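The last flower van out of Molstead

Four in the morning, sleet coming sideways, and Chrysoula Petridis is already swearing at a roller door. It sticks. It has stuck since January. She kicks it low on the left and up it goes, and there's the van, and there's the day.

Petridis drives cut flowers. Has done for most of her working life, out of a shed behind the old cattle market in Molstead, up through Felside and over the top to Drurnar, then home by the coast road if it's open. A round trip of 306 miles. Shops, two hospitals, a crematorium, a garage that sells bunches out of a bucket by the pumps. When she started there were half a dozen vans doing the northern run. Now hers.

I'd asked to ride along. Fine, she said, but bring your own flask.

The shed is kept cold enough to see your breath. Buckets to the ceiling, daffs mostly, boxed tight in bud. Tulips in paper sleeves, stocks, a bit of early narcissus that makes the whole place smell like somebody's gran's hall. She loads in reverse order, last drop first, and doesn't use a list. I offer to help and put a box of daffodils in the wrong place and am asked, politely, to sit in the front.

Off by ten to five. Heater on feet only – warm air in the back would open everything by lunchtime.

It used to be trains. Growers in the south would pick in the afternoon, box through the evening, and the night goods would have it all at Molstead before light. Old men at the market still talk about the platform in spring, boxes stacked higher than the porters. When the goods trains stopped the vans took over, and when the supermarkets started sending their own lorries the vans went too, one after another. The wholesaler, Akande, hung on longest. They had 452 accounts at the peak. Petridis has seen the ledger, it's in a drawer in her kitchen, along with the keys to a building that is now flats.

"I didn't buy the business," she says, somewhere in the dark past the reservoir. "I bought the van and the phone number. People kept ringing it."

Felside

First drop is a shop the width of a bus. The owner comes down in slippers, takes four buckets, hands over a bacon roll in foil. No paperwork that I can see. They argue about the price of stocks for a bit, both enjoying it, and then we're gone.

That's the part the big lorries can't do, she reckons. A supermarket wants 200 identical bunches on a pallet with a barcode. The shop in Felside wants a few decent ones and to be told if the rest look ropey. Twice that morning I hear her talk somebody out of buying. "Don't have the pink, they've been sat." She'll lose a few quid and keep the customer.

Does it pay? Sort of. Diesel is the killer. The van needs a clutch. She does weddings in summer for the extra, which she hates, and a school run in term time, which she quite likes. Nearly 2 days a week go on the phone, chasing growers, half of whom are thinking of packing it in themselves.

Over the top

Snow poles, sheep, no signal. We stop to let a gritter by and she gets out to check the buckets haven't shifted. One has. She puts it right and stands there a minute with the back doors open, looking at all that yellow with the moor behind it, then slams them and says the wind's getting up.

What sells has changed, she tells me. Carnations gone, more or less. Chrysanthemums only for funerals. But tulips, tulips have held. Cheap, cheerful, and they carry on growing after they're cut, so an arrangement you did straight at breakfast is leaning all over the place by teatime. Florists moan about it. She thinks it's the best thing about them. Red outsells everything, always has up here, and she'd put them in something tall and plain and leave well alone.
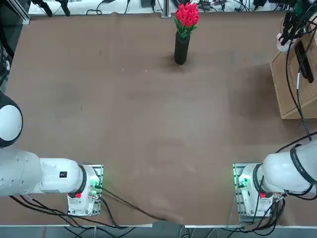 Drurnar, and back

We roll in just after ten. The hospital shop first, then the crematorium, where you go round the side and keep your voice down. Last of all a café on the harbour that takes one bunch for the counter and has done since before the current owners. It can't be worth the stop. She makes the stop, and there's soup.

The coast road is open. She lets me have the radio on. The empty buckets rattle the whole way and by the time we're back at the shed its getting dusky and there's a message on the phone from a grower who can do narcissus for tomorow if she rings before six.

She rings before six.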